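Home | Notebook | Rehearsal plans | Recordings | Contact

Feb 10, 2024

Sectionals again in the small hall at Stistthorpe, and I am writing this up before I forget which warmups we did. We began on the hum-to-"vee" slide, five notes down, and I let it go on far longer than planned because the altos were finally breathing low and it was such a pleasure to listen to! Idrisa Mollel took the tenors next door for the Kárason setting and reports that the leap in the second verse is still scooped. He had them sing it on the bare vowel first, then with the consonant put back, and thinks we should keep that up until September if need be.

Metronome at 60 is too slow for the basses. They run out of air and get cross with me (kindly).

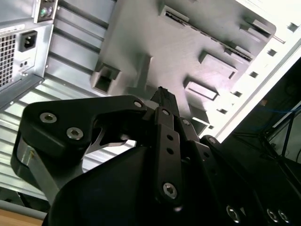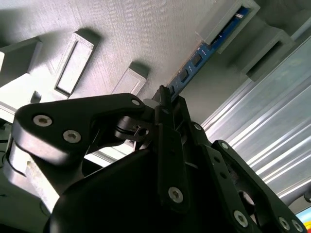 Next time I want to try the descant with only 2 voices on a part, so everybody hears their own pitch without leaning on a neighbor. I keep coming back to the way a blue memory module sits in one of those gray slot holders, each holder with its own recess, and that is more or less how I'd like the inner parts to feel in the chord at bar 14. Second altos need their F-sharp higher. Idrisa, please bring the spare pitch pipe and the pencil copies.

Contact the choir notebook | © Kakden Singers | Back to top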